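Onevport's Utility Corner Gets Its Wipe-Down

Fri 14 February

If you stopped by the Onevport community house this week and found the side corridor full of buckets and bags of dusters, sorry, that was us! The yearly clean of the small rooms has started, and I spent most of a morning on my knees with a cloth, so I can report firsthand.

Rosalía Escobar put the plan together back in October, after the big hall was repainted and everything around it suddenly looked tired. There's money for it this time too – the winter supper brought in $234, and that went on cloths, gloves and a decent mop. We have 60 cloths now. I don't think we'll run out before summer.

My job was the corner with the bin shelves, the ones where odds and ends go when people don't know where else to put them. You know the kind of thing, a stray battery, a board that belongs in the kitchen. The rule this year is that bins come out and get a wipe, and so do the tops of the cabinets, where dust likes to settle (I'm as guilty as anyone of never looking up there).

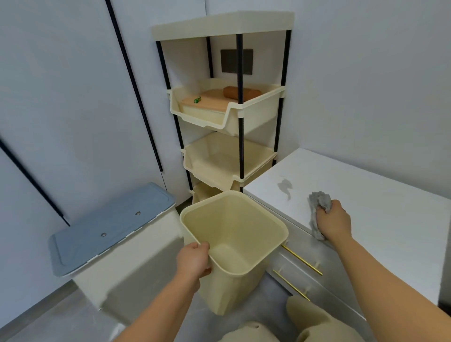
Vignesh Kurian was across the hall doing the coat closet and singing loudly enough for both of us. He found a box of 43 name tags from a dinner I'd completely forgotten, and we lost a good quarter of an hour reading them out to each other. If yours is in there, he's keeping them at the front desk until the end of the month. After that they go in the recycling.

A few practical things. The side corridor stays open while we work, but please use the main door if you're bringing a stroller. Old batteries can go in the jar by the front desk, and kitchen things should go back to the kitchen, please, even if you're in a hurry. Labels for the bins are coming next week. Rosalía wants them in big print and I'm all for it – my reading glasses are never where I am.

Still to do are the music cupboard and the two shelves under the stairs, and we'd love some company for those. Come any morning next week after nine, wear something you don't mind getting dusty, and bring a mug. Coffee's on us, and I'm told there will be Rosalía's almond cake if she gets the oven to behave.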